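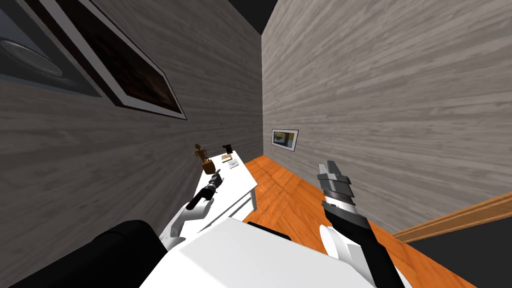

Figure 1. Reach phase at the white desk, left arm working, right arm parked.

Unit 5: Collecting Demonstrations in Simulation
Instructor: Clyde Kapoor
Lab section handout, November

Last unit we trained a policy on somebody else's data. This time the data is yours, and I think it's the best part of the course! You'll sit at the Zunidell station, drive a two-armed robot around a simulated room, and come away with a set of episodes that a network can learn from.

What you are collecting

One episode is one attempt at one task, saved from reset to stop. It holds the joint positions, the gripper commands, the camera views and a line of plain text saying what the task was. Each team records 36 episodes for the desk task. Pooled with what earlier sections left us, that brings the Montecinos set to 1274, enough to see real differences between a policy trained on tidy data and one trained on messy data.

We log at a fixed rate and cap every episode at 300 steps. If you hit the cap, the episode is marked as a timeout. Keep it anyway. Timeouts go in their own folder and we use them in Unit 7.

Which view tells you what

The head view gives you the layout: where the desk is, where both arms are, what's on the far end. The wrist view gives you the last few inches. Drive with the head view until the fingers are near the object, then switch your attention to the wrist view and slow way down. With the fingers open wide and something smooth and rounded between them, even a small sideways offset shows up clearly (is the object nearer one finger than the other?), and you can correct it before you close.

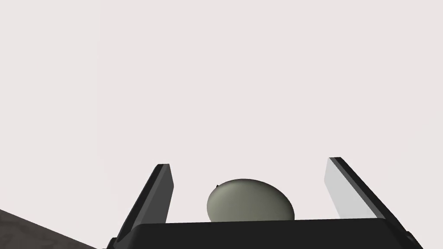

Before you press record

Reset the room and check that the task line matches what you're about to do. "Pick up the figurine" and "move the figurine" are different tasks as far as the model is concerned.
Open both grippers fully.
Bring the unused arm up and out of the way, then leave it there. Drifting it around while you think puts motion into the data that has nothing to do with the task, and the network will happily copy it.
Say out loud which object you're going for. It feels silly and it helps a lot.

Approaching the figurine

The figurine is a lovely practice object. It's narrow, it stands upright, and it has other small things near it, so a careless approach from the wrong side gives you plenty to bump into. Come in along the length of the desk with the left arm. Stop short, line up, then close the distance in one smooth move. Try for the same general speed each time, but let the path vary a little from one episode to the next. A model that has seen only a single perfect path has no idea what to do an inch away from it.

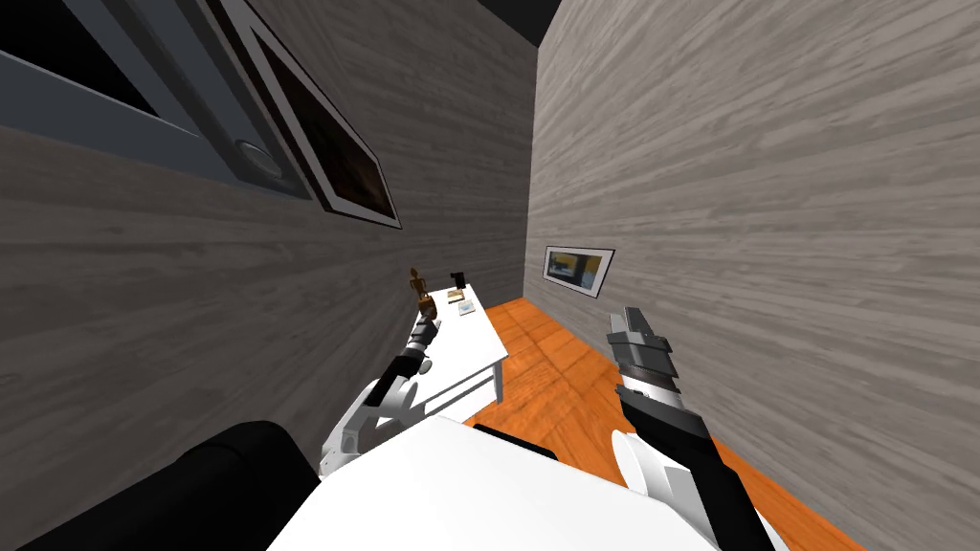 Don't rush the close. Pause for a beat with the fingers at the object, then send the close command, then pause again before you lift. Those two short pauses make the phases easy to find later when we segment the episodes by hand, and they give the policy a clean boundary to learn.

Corrections are welcome. If you come in crooked, back off and fix it while the recording runs. Last year's team Alolton kept all their recoveries and team Dindonus threw theirs out, and on the shared test the Alolton policy was far better at getting itself out of trouble. I still show that plot to anyone who'll stand still.
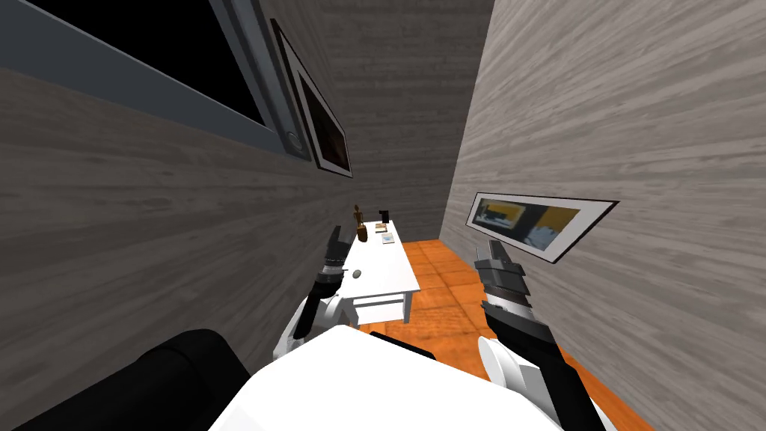
Vary the starting pose too. Raise the arms to a slightly different height, start a bit nearer to the wall or a bit farther from it, turn the head a few degrees. Write the change in the notes column so we can split the set by starting pose afterward.

Labeling and handing in

Mark each episode success, failure or timeout on the same day you record it. Success means the object left the desk and stayed in the gripper until you stopped recording. If you and your partner disagree, write "unsure" and move on; we'll go through those together in section.

Upload to the course drive under your team name, with the notes file in the same folder. The lab is in room 810 and the station is open until 9 p.m. Bring your questions about action chunking, we'll get to them next time.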